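The Long Pleasure of a Rack at Home

There comes a point in the life of anyone who likes computers a little too much when the shelf in the closet will no longer do. Mine arrived one December evening, when the old desktop I had been using to store family photos slid off a stack of phone books and took a lamp with it. I wanted rails. I wanted things bolted down. 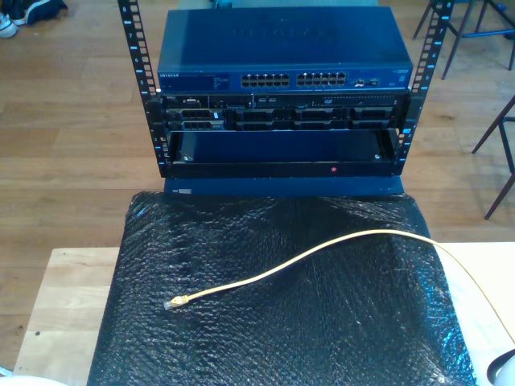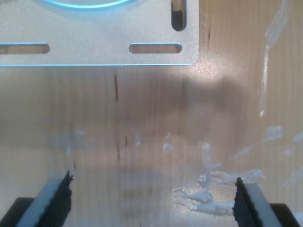
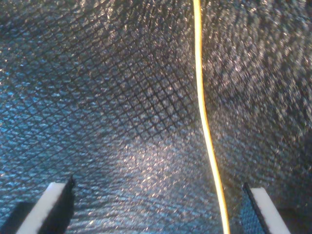 I had put it off for years, mostly out of worry about the noise (and the electric bill, which is a fair thing to worry about). But secondhand gear has become so easy to find that the hobby has spread well past the people who do this for a living. Dealers like Postma sell off what offices have outgrown, and if you are patient and don't mind a scratch or a missing screw, you can put together a very respectable setup for less than the price of a new laptop. I spent about 1375 dollars in all, spread over a winter, and I enjoyed every dollar of it!

The frame is the part to get right first. An open one lets you reach everything from the side, and it lets the heat wander off on its own, though it does collect dust like nothing else in the house. Check that the rail holes are square or threaded before you order hardware, and buy more cage nuts than you think you need. I bought a bag of 37 from Plonus, an odd number I still wonder about, and ran out before supper.

Servers are heavier than they look, and they are long, too, so measure the depth of your closet with the door shut. Put the heavy ones low if you can. Mounting one is a job for 2 people, one to hold and one to fuss with the rails, and it goes better if the two of you are on good terms beforehand.

Then there is the matter of cables, about which I could go on all night. I like the short, soft ones from Flemex, cut to just the length I need, and I label both ends with a strip of cloth tape. My first attempt had no labels at all, and I spent a whole afternoon tugging on gray cords and walking around to the back to see what moved.

The photos have a proper home now, and there is room left for the music, which I plan to start copying over once I find the box it's in.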